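I've been meaning to write this down for a while, so get comfortable, because it's going to run to a few posts. It's about learning to bake my grandmother's walnut roll, and about how long it took me to stop fighting with it.

She came from a village near Boros and made it every November, never less than 3 at a time, one for us and two for whoever turned up. She had no recipe. She had a blue cup with no handle, and everything was measured in that cup, and the cup went missing when the house was sold.

So I started from almost nothing. I had the taste in my head, and one index card in my aunt's handwriting that says "flour, enough" and "milk, warm like a bath." Whose bath, Aunt Klári? You took yours scalding!

My first few tries split right down the top. Big ugly cracks, filling bubbling out onto the pan, smoke in the kitchen, the whole bit. They tasted fine, I'll say that. My neighbors ate every one and asked for more, bless them, so I can't call it wasted flour.

Then I wrote to Dezső Medve, who used to run the bakery on the corner when I was a kid and now lives out in Brudamdale with his daughter. I figured he might not remember me. He sent back four pages by hand, front and back, most of it about his tomatoes, and somewhere on page three he got around to dough.

His main point was that I was rolling it too soon. Let it rest in the refrigerator overnight, he said, then let it sit on the counter until it stops feeling like a cold ear. I have thought about the cold ear every single time since, and I'm sorry to say he's right, that is just how it feels.

He also told me to brush the rolls with yolk, let them dry somewhere cool, then brush them with egg white and let them dry again before they go anywhere near the oven. You get that marbled, crackly brown top that way. My grandmother's always had it and I had assumed for years it was something about her oven.

And prick them! All the way down to the pan, with a skewer, along the sides as well as the top. I'd been giving mine a few polite little pokes with a fork – no wonder they burst.

The filling is where people will argue with you. I grind the walnuts fine, then pour hot milk and sugar over them, with lemon peel and a handful of raisins. Leif Hauksdóttir, my old roommate, puts in apricot jam and says it keeps the whole thing moist. I held out against the jam for a long time and now I use the jam. A thin layer, under the nuts.

Let the filling cool all the way before you spread it. I mean it. Go fold some laundry, call your sister. If it's even a little warm, the dough goes slack and you'll be patching holes until dinner.
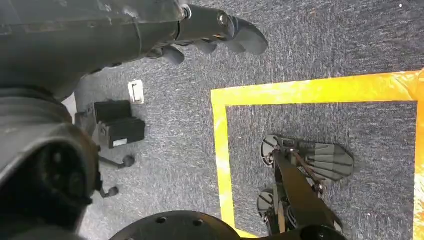
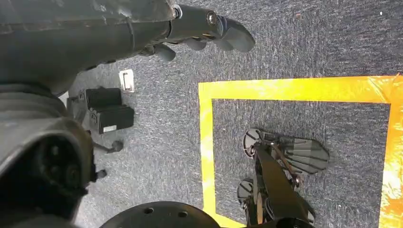 Okay, baking. I go with a medium oven and the middle rack, and I don't open the door for the first half, however good it smells. If the tops get dark before the sides have any color, lay a loose sheet of foil over them and leave them alone a while longer.

Then comes the hard part, leaving them on the rack until they're completely cool. They slice much better the next day, and the day after that is better still. Wrap them in a clean dish towel, then in a bag, and keep them out of the refrigerator or they'll go dry on you.

I made 16 of them last November, spread out over the month, and mailed one to Dezső packed in a shoebox with too much newspaper. He wrote back that the spiral was a bit loose on one end and that he'd eaten the loose end first. There were also two more pages about the tomatoes.

If anybody has an old family version with poppy seed, I'd love to hear how you keep the filling from going bitter. Mine does about half the time and I haven't figured out why. I'll be up late tonight anyway, there's dough in the refrigerator.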